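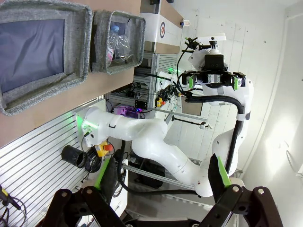
May 2020

Morning

Up early to read the carriage agreement again before the call with Ikonen. They want the sports channel moved out of the top package and into basic, and they want us to pay for it at the basic rate. I wrote down what I thought we could live with and then crossed out half of it. There is no live sport to put on the channel right now. They are filling it with old hockey games and a talk show recorded from people's kitchens, and they still want more for it than last year.

The call started late and ran long. Their side had a new person in charge of distribution, who joined this spring and had never looked at a system as small as ours. I explained that Drustcombe Cable has 2,284 homes left on television, and that most of the growth is in broadband. There was a pause, and then the same slide about national reach that we saw in the last round. We agreed to extend the current deal to September on the old terms. I wanted longer. I'll take it, because going dark in the middle of all this would have been bad for us and we both knew it.

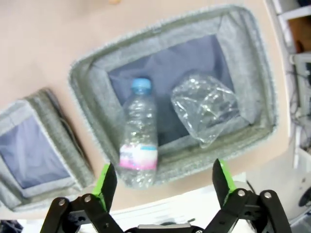 After that I had to write up the extension for the board. Kept it to a page. The board likes a number at the top and a date at the bottom, so that is how I wrote it.

Ate a cheese sandwich at the desk. The phones were busy with people asking why the guide data is wrong in the evenings. It has been wrong since the last software push from Trenico. Their support desk says it's a time zone setting on our end. Our engineer says it isn't. I sent them both the same email and asked them to talk to each other. 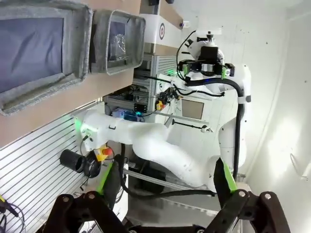
Afternoon

Most of it went on the Punholm question. The town council meetings there have moved online, and the clerk wants us to carry them live on channel 39, which has been showing the community bulletin board for years. I am for it. The trouble is getting the feed from their meeting software into our headend without an echo. The test on the first try had sound and no picture. On the second we had both, with the sound running well ahead. The engineer thinks an audio delay box will fix it, and we have an old one in the store room if it still powers up.

There is also the matter of who is allowed to cut the feed if a caller says something that shouldn't go out. I don't want that to be us. I told the clerk the council should have its own person on the button, and that we would carry whatever the council sends. She said she'd ask the lawyer.
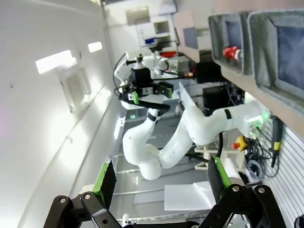
Ad sales sent over the numbers for the month and they are poor. The car dealers have pulled everything. The furniture store is still on, at a lower rate, and the hospital took 19 spots for its phone line, which we are running at cost. I moved some of the unsold time over to the library and the food bank.

Evening

Walked home the long way by the river. Watched the late news on our own service to see the guide for myself. It was two hours off, so the callers are right. Wrote that down for Trenico with the channel and the time.

Tomorrow: signed extension back to Ikonen, delay box, call the clerk. Also need to pay the water bill.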